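**Operators wanted: two-arm gripper comparison, Zestholm lab**

Zollgate is looking for people to run a side-by-side trial of gripper fingers on paper goods. You will drive two arms from a pair of hand controllers and pick up envelopes, cards and single sheets. No robot experience needed. We train you on the first day.

The work

- Sessions last two hours, with a break halfway.
- You repeat the same pick with black fingers and with white fingers, then score each one on a short form.
- Later sessions swap the controllers - the Resto handset against our older Jelínek one - and keep the fingers the same.
- The full trial is 1000 picks per finger type, shared among 10 operators.

What we ask for

- Age 18 or over, with normal or corrected eyesight
- Steady use of both hands
- Able to sit at a desk for the whole session
- Four sessions or more, mornings or afternoons

Pay is by the session, at the same rate for training. Parking is free behind the building. People who took part in the May round may apply again, but please say which controller you used. 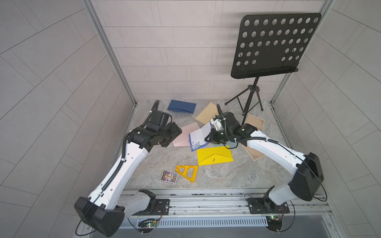 Do I need to know which gripper is better before I start?

We would prefer that you don't. Score what you feel and see during the pick, and leave the comparison to us.

To apply, send your name, phone number and the hours you can work to the Zollgate front desk, reference 2516, by 2024-07-16. Questions by phone go to extension 3128. We reply to all applicants, including those we can't place this time.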